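Two Arms and a Watch Strap: My Afternoon at Carnach

Posted in December, in Visits

I promised Flora Pringle that I would write down my notes before I forget them, so now I do it, with a cup of tea and my shoes still wet from the walk back from the station.

The open day was held by Carnach, a small automation workshop in Rermont. I had read about it on the notice board at my language school, of all places. You had to register by mail, and they took only 15 visitors for each round, because the lab is narrow and people like to lean over things. I got the round at 2 in the afternoon. Before I moved here I worked nine years in a factory for door locks, in final assembly, so I wanted to see how far the machines have come with the kind of work I did with my own fingers.

We were received by Rory Mackay, who gave a short talk about safety and then walked with us past the older machines. These I knew already: a packing cell, a palletizer, a small conveyor that was switched off. Everybody was polite but looked to the back of the room, where the two-arm station was.

The task there was a smartwatch and its strap. Rory explained that they chose it because everyone in the public understands it at once. A strap is soft, it bends when you push it, and the place where it must go is a narrow slot in the watch case. For a screw you can tell the machine exactly where the hole is. A strap is never two times in the same shape.
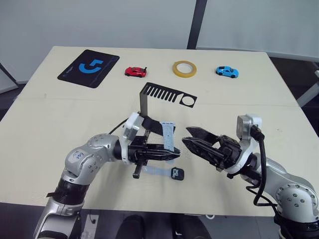
What I liked most was the speed, and I mean how slow it was. I had expected something like in the car factories, where the arm flies and you hear the air. At this station you could have a conversation during one movement. Elis Rowlands, who programs the arms, told us that they could go faster, but then the soft parts start to swing and the cameras must wait anyway until the swinging is over.

He also said something about the grippers which I wrote in my notebook. The fingers are long because the parts are small, and long fingers let the camera see past them. When the fingers are short, the gripper hides exactly the thing it should look at. In my old job we had the same problem with gloves – the thick ones were safe, but you could not see your own work.

A lady from the Pruvost company asked many questions about the price. She did not get a number. I think she asked it four times in different forms, and Elis answered very patiently that it depends on the cell, on the parts and on who will maintain it afterwards.

I had my own question ready from the train.

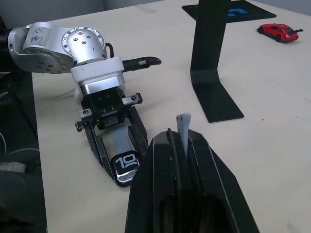
Why does one need two arms for such a small thing?

Because a soft part must be held while something else is done to it, and a fixed clamp can hold it only in one way. With the second arm you can change the hold in the middle of the job. Elis said they tried first with one arm and a clamp, and for every new strap they had to make a new clamp. After 17 clamps they stopped and bought the second arm.

This I understand very well. In the lock factory we had a whole cupboard with clamps and jigs, and half of them were for models that we did not make anymore.

The software for the planning of the movements is called Vistadar, and they write it themselves. I cannot say much about it, because this part of the talk was quick and my English for mathematics is weak. What I took from it is that a person first guides the arms through the work many times, and the program learns from these recordings. For the strap task they have 174 recordings. Oluwatosin Ogundipe made most of them, and she told me that on a good morning she feels the arms like her own, and on a bad one she goes home with a stiff neck.

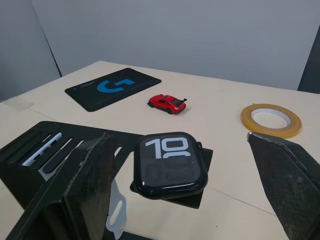
I asked her if she is afraid that she teaches the machine her own mistakes. She laughed and said yes, of course, she has a habit to turn the wrist too early, and now the program does it too. They throw such recordings away when they find them. It reminded me of the apprentices I had, who all learned from me to hold the screwdriver too far back.

After the demonstration there was coffee and a dry kind of cake. Rhona Tosh, who leads the workshop, went from group to group and wanted to hear what we did not like. I told her that the talk about the software should come before the arms, when people still listen. She wrote it down, or in any case she wrote something.

If you want to go, the next round of visits is in spring and you must register by mail again. Take the bus to the last stop in Rermont and walk along the canal, the entrance is on the side of the water. The door at the street has a bell, but it does not ring inside.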